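Giving up the second coffee

Friday, November 11, 2022
By Sorcha Innes
Print | E-mail

I stopped buying coffee on the way to work at the start of September. I still drink a cup at home before I leave, so this isn't a post about quitting caffeine.

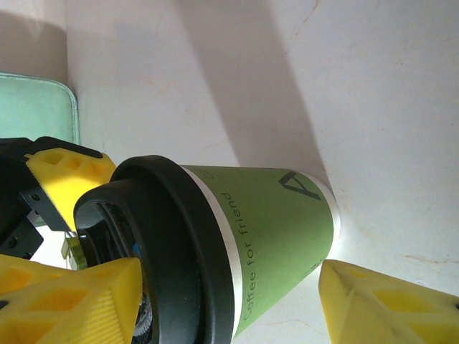 The habit started when our office moved from Olside to Irkgate. The new train gets in 43 minutes before I have to be at my desk, and the coffee place by the station opens early and has heat. I went in once in January because it was sleeting. After that I went in every day.

I don't keep a strict budget, but I do go through my bank statements when I renew my car insurance. Since January I had spent $739 there. Some of that was muffins. I had guessed it would be less than half that.

The first week without it was dull more than hard. I got a headache on Tuesday and went to bed early. What I missed was having somewhere to sit. The office lobby has one bench and the door opens straight onto it.

Shiuli Weerasinghe, who used to work with me at Kinnear, told me the Irkgate library lets people into the reading room before the main desk opens. I've been going there most mornings. The chairs are fine and the radiators work. I've finished two novels and most of a long history of canals that I started in 2019 and had given up on.

I sleep a little better, I think. My afternoons are the same as before. I still want something sweet at 3:00, so that had nothing to do with the coffee.

I'm putting the money toward new tires, and if there's any left I'll take the bus out to Planau in the spring to see my aunt. I still buy a cup if I'm meeting someone. Last week it was raining hard and I bought one then too.

Next post will be the storm windows, if I get them up.

Contact | Copyright 2022 Sorcha Innes | Back to top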